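Grokthorpe Leisure – Campervan Parts & Heating

Home / Heating / Gas & blown air / Nistis 30 Ducting Kit

Nistis 30 Blown Air Ducting Kit (with Partanen outlets)

Code: 2369
In stock – usually goes out same day if you order before 2pm

The kit we fit in our own vans. Everything from the heater outlet to the vents, in one box, so you're not ordering a clip at a time. Suits most small to medium panel vans and older coachbuilts. Will go on a Truma heater with the right adaptor, see fitting notes. Ring us first if yours is an older one as the outlets changed size at some point and we'd rather check than have it come back.

What's in the box
Main duct, flexible, grey
Two Y pieces
Four Partanen closable outlets, black (cream to order, add a week)
End cap
Duct clips and screws
Roll of foil tape
Printed instructions, the good ones not the folded sheet

Not in the box
Heater adaptor
Cold air return grille
Hole saw
Insulating sleeve for runs under the floor – you WILL want this if any of it goes outside

Which adaptor?
Tell us the make and model of heater when you order, put it in the notes box at checkout. If you leave it blank we email you and it sits on the shelf till you answer. A photo of the data plate is best. Please not a photo of the whole van.

Fitting notes

Plan the run before you cut anything. Shortest route to the furthest outlet, then tee off for the rest. Every bend costs you warm air, tight ones most of all. Keep the first outlet away from the bed end or you'll cook. Duct should be pushed right home on each fitting, then a screw, then tape. Tape on its own lets go in the end, we've seen alot of vans with a lovely warm cupboard and a freezing cab.

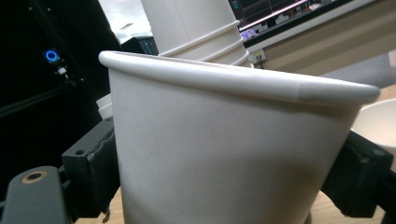
Outlets next. Mark the centre, pilot hole, then the saw, slow, and go in from the face side so the ply doesn't break out where you can see it. Check behind first for wiring and water pipe. Offer the outlet up dry before you put any screws in. The flap wants to open downwards or across, never straight up at a curtain. For the dust and the screws any plain white paper cup does the job, tape it under the hole on the back of the panel and it catches most of the mess. Turn the flaps after fitting and make sure they shut fully, if one sticks the hole is a touch tight and wants easing with sandpaper.

Leave at least one outlet that can't be closed, or one you never close. Heater needs somewhere to push the air. Your heater manual will say how many, follow that over anything you read here.

Gas side is a job for a qualified gas engineer. This kit is air only and you can do it yourself, but don't go moving the heater or the flue.

Common questions

Can I buy extra duct? Yes, by the metre, code 608. Same stuff as in the kit.

Will it fit a diesel heater? Some. Different adaptor, and check the duct temperature rating against your heater's book before ordering.

Can I paint the outlets? People do. Light sand, plastic primer, thin coats. Keep paint out of the hinge.

Noisy? Bit of a rush near the first vent on full fan. Open another outlet and it settles down.

Delivery and returns
Free over £200 to mainland UK. Highlands and islands by quote – the box is light but it's bulky and couriers charge for that. Returns in 30 days, unused, duct not cut. We can't take back cut duct, sorry. Collection from the Grokthorpe unit is fine, ring the bell round the side as the front door sticks.

Cream outlets back in stock in June.

Goes well with
Insulating sleeve, black
Cold air return grille
Partanen single outlet, spare flap
Truma fit adaptor – state model when odering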